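Jun 3, 2020
Bench notes, equipment planning, small arm station

Spent most of the morning on the shopping list for the second half of the year and I'm more excited about it than a shopping list deserves. Jianhua Dong came by with the budget sheet and we went through it line by line at the bench with the arm going next to us (distracting, but a good way to remember what the money is for).

Where we stand: 885 left in the small parts line. The big purchase, a second arm, comes out of a separate pot and needs its own request. So two lists.

Small parts list, in the order we'd buy:

Fingers. Top of the list, no argument. We want spare sets on the shelf before anything else, and we want two kinds, the ones we run now and a softer tip for cloth. Wodomik sells them in packs of 10 and Jianhua thinks they'll let us mix types in one pack. I'll write to them today. If they say no, we buy one pack of the soft ones and print the rest ourselves.

Cables. I'd like a proper cable guide running down the arm with clips at each joint. Barnia has a kit and it's cheap! Need the joint diameters first, I keep meaning to measure them.

Acrylic. One spare set of panels for the walls, plus a bag of the corner brackets. Lead time at Tan was 6 weeks last time, so this order should go in early even though we don't need the panels yet.

Props. More cloths, in more than one thickness, and a few pots in different sizes. Kitchen store is fine for these, keep the receipts. The toy vegetables are holding up great, no need for more.

The cloth-in-pot task is the one I keep using to argue for the soft tips. Cloth is so much fun compared to blocks, it never lands the same way, and it shows you right away what a gripper is bad at.

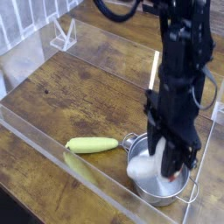 Cloth-in-pot task, current fingers. Corn stays on the table as the second object.

Looking at it with Jianhua we both came to the same thought about the pot. It's shallow, so the fingers can reach the bottom without much trouble, and we should try a deep one before we settle on finger length. Buying one deep pot first costs almost nothing compared to a pack of fingers in the wrong size. Moved the pot up to the top of the list, above the fingers. (So there was an argument after all.)

Second arm. Two options. A: same model again, so brackets, spares and all our scripts carry over. B: the Zeditz, which has more reach and a nicer wrist but its own controller. I was all for the Zeditz last week. After adding up the setup time I'm leaning toward A, at roughly 40 hours saved on our side by my own estimate. Jianhua still likes B and wants to see one running before we decide. Fair enough, I want to see one too!

Either way a second station needs a second table, its own set of walls and its own power strip. None of that was in the first draft of the request. Added now.

To do:
Write to Wodomik about mixed packs
Measure joints for the Barnia kit
Ask Tan for current lead time and a price on brackets alone
Deep pot, one, with lid if it comes with one
Jianhua to ask Zeditz about a demo unit in June
Redo the arm request with table and walls included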